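Rapport de projet : faire vivre l'entretien annuel chez Bekora
Valentin Zürcher, module Gestion du personnel et changement

Pourquoi ce sujet

Quand j'ai commencé mon stage chez Bekora, j'étais persuadé de travailler sur le recrutement. C'était écrit dans la convention et j'avais même déjà lu deux bouquins là-dessus (enfin, un et demi). Et puis ma responsable m'a montré l'armoire des entretiens annuels. Des classeurs bien rangés, des formulaires signés, et à peu près aucune suite donnée à ce qui était écrit dedans. Une collaboratrice de la logistique demandait la même formation sur chariot élévateur depuis plusieurs années, presque mot pour mot. J'ai changé de sujet dans la semaine.

La question que je me suis posée est assez simple : comment passer d'un entretien que tout le monde subit une fois par an à des échanges plus courts et plus fréquents, sans que les chefs d'équipe me jettent par la fenêtre ?

Le contexte

Bekora emploie 441 personnes, réparties sur le site principal et le dépôt de Zwahlen. L'entreprise fabrique et distribue du petit matériel de cuisine collective. Elle a racheté Dakier avant mon arrivée, et les deux maisons n'ont pas du tout les mêmes habitudes : chez Dakier on se parlait dans le couloir et rien n'était noté, chez Bekora tout était noté et on se parlait peu. J'exagère un peu, mais c'est vraiment comme ça que les gens me l'ont raconté, des deux côtés !

Le formulaire officiel fait 7 pages. Il y a une échelle de notation, une grille de compétences, un tableau d'objectifs, et tout à la fin une case « remarques du collaborateur » qui tient sur trois lignes. C'est dans cette case que j'ai trouvé presque toute la matière intéressante du projet.

Ma démarche

J'ai d'abord fait des entretiens exploratoires avec des chefs d'équipe et des collaborateurs. Mon guide d'entretien était beaucoup trop long au départ, mon tuteur m'avait prévenu et je ne l'ai pas écouté. Au deuxième rendez-vous, la personne regardait sa montre et moi aussi. Je l'ai réduit à cinq questions ouvertes et les conversations sont devenues nettement meilleures.

Ensuite j'ai relu les formulaires des deux dernières campagnes, anonymisés par le service RH. J'ai classé les demandes par thème : formation, horaires, matériel, mobilité interne, relation avec le supérieur. Le classement n'a rien de scientifique au sens strict, j'étais seul à coder et un deuxième regard aurait fait du bien. Je le signale ici parce que la question me sera sûrement posée à la soutenance.

Le pilote a démarré en août dans deux équipes, une à l'expédition de Zwahlen et une au service clients. Le principe : une conversation courte tous les mois, trois sujets au maximum, et une note partagée que le chef et le collaborateur peuvent tous les deux modifier. Pour la note partagée on a utilisé Wodov, un outil que Bekora avait déjà pour la planification. J'aurais préféré quelque chose de plus léger mais le budget logiciel du projet s'élevait à 600 francs, donc la discussion a été brève.

Ce que j'ai observé

À l'expédition, ça a pris tout de suite. Le chef d'équipe faisait déjà des points informels avec ses gens et le pilote lui a surtout donné une trace écrite. Il m'a dit qu'il oubliait moins ce qu'il avait promis, ce qui pour moi est le meilleur retour de tout le projet. Au service clients, c'était plus laborieux. Les plannings changent sans arrêt, les conversations étaient reportées, puis regroupées, et on retombait tranquillement dans l'ancien système avec un autre nom.

Un point que je n'avais pas du tout anticipé : plusieurs collaborateurs se méfiaient de la note partagée. Qui la lit ? Est-ce qu'elle compte pour l'augmentation ? J'avais préparé une belle présentation sur la culture du feedback et pas une ligne là-dessus. On a rédigé après coup une règle d'une demi-page (la note reste entre les deux personnes, les RH ne reçoivent que les demandes de formation), et l'ambiance s'est détendue. Si c'était à refaire, je commencerais par cette demi-page.

Les anciens de Dakier ont été les plus critiques et aussi les plus utiles. Ils trouvaient absurde de planifier une conversation. J'ai fini par laisser chacun choisir le moment et le lieu, y compris debout près de la machine à café, tant que la note est mise à jour ensuite.

Recommandations

Je propose de garder un entretien annuel, mais raccourci et centré sur le salaire et l'évolution, et de sortir tout le reste vers les échanges mensuels. Les chefs d'équipe devraient recevoir une demi-journée de formation avant de commencer, avec de vraies mises en situation. Les demandes de formation doivent obtenir une réponse écrite, même quand c'est non. Et je déconseille d'étendre le système au service clients tant que la question des plannings n'est pas réglée.

Limites et bilan personnel

Deux équipes, c'est peu. La durée du pilote ne permet pas non plus de dire quoi que ce soit sur la fidélisation, alors que c'était l'argument préféré de la direction. J'ai résisté à la tentation d'en parler dans les résultats.

Côté personnel, j'ai appris à me taire en entretien (dur !), à envoyer les comptes rendus le jour même et à faire relire mes mails par quelqu'un qui connaît la maison. Merci à toute l'équipe RH pour sa patience, et à l'expédition de Zwahlen pour les cafés de six heures du matin.

Annexes : guide d'entretien, règle de confidentialité, modèle de note mensuelle.

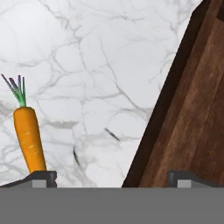 Illustration de fin : carotte sur marbre blanc veiné de gris, image de synthèse.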